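Speaker notes – Lulach hand gripper kit, 9/10/23

- open with price, then what's in the box. Dont read the slide
- Clesley sell it, we had it on loan for 2 weeks
- 50 tries on small household stuff. Boxes fine, mugs fine
- soap = the hard one. Rounded, slippy, rolls off the pads if you close too fast
- setup took 60 minutes, manual says less – mention it

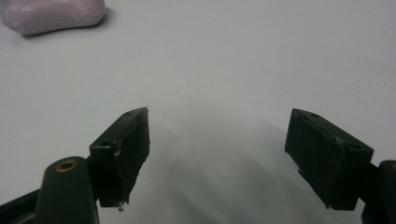
p. 2

- jaws open, soap still well off to the left. Point at the screw holes, pads are screw-on
- spare pads extra, ask Clesley abuot stock
- then questions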